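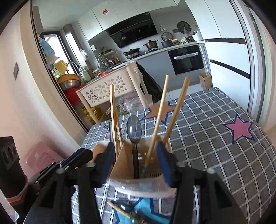
Août, 7h40

Ouvert le four Drirkell à 7h15, encore tiède dedans. Cuisson de la série Pralamard, 3e essai. Résultat mitigé.

Pesée de base : 1 000 g secs, même recette que la fois d'avant sauf la silice (lot neuf). Fritte Sadeghi, sac entamé. Tamisé deux fois, laissé reposer la nuit. Densité prise au matin, un peu lourde, j'ai rajouté de l'eau à l'oeil, noté nulle part combien – à ne pas refaire.

Terre : Grorkska blanche pour les grandes tuiles, la chamottée pour les petites. Biscuit de la semaine passée, rien à signaler, sauf deux tuiles fendues dans l'épaisseur, mises de coté.

Montée lente jusqu'à 600 puis plein régime. Palier final tenu 20 min. Compteur électrique au départ 1 679, pas relevé à la fin, j'étais parti. Donc pas de conso pour cette cuisson, tant pis.
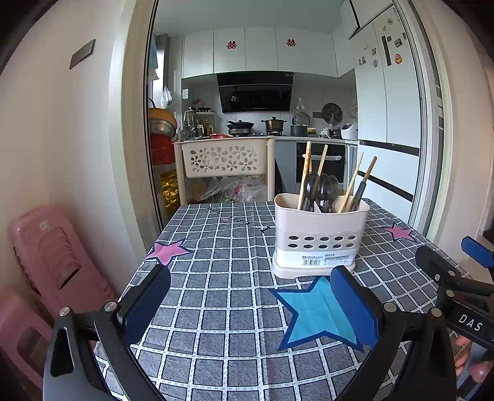 Nappe à carreaux gris, étoiles bleues et roses.

Ce qui sort :
tuile A, une couche : brillant, vert pâle, propre
tuile B, deux couches : joli bord, rupture brune sur l'arête, c'est ce qu'on cherche
tuile C, trois couches : coulé jusqu'à la plaque, à meuler
tuile D, deux couches sur chamottée : piqûres partout

Les piqûres de D m'embêtent. Deux pistes : terre pas assez dépoussiérée avant trempage, ou palier trop court pour que les bulles se referment. La première est facile à vérifier, un coup d'éponge et on recommence. Pour la deuxième il faut une cuisson entière.

Aussi : tressaillage très fin sur A, visible à la loupe avec de l'encre. Rien sur B pour l'instant. Repasser à l'encre dans un mois, ça peut venir tard.

Recouvert les plaques d'engobe, deux couches croisées. Reste un fond de seau, à finir avant qu'il prenne. 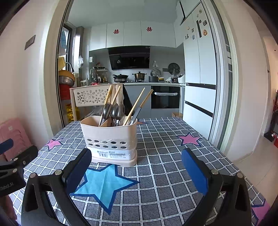
On m'objecte que le palier n'y est pour rien et que c'est le refroidissement qu'il faut freiner, les piqûres se lissant à la descente. Possible. Dans ce cas programmer un deuxième palier plus bas, et garder tout le reste pareil, sinon on ne saura jamais.

À faire :
éponger les tuiles chamottées, 4 pièces
repeser l'eau, cette fois l'écrire
relever le compteur avant ET aprés
meuler la plaque du bas
commander de la fritte, il reste de quoi faire un seau et demi

Prochaine cuisson dès que le four est vide. Départ le soir, comme ça j'ouvre au matin.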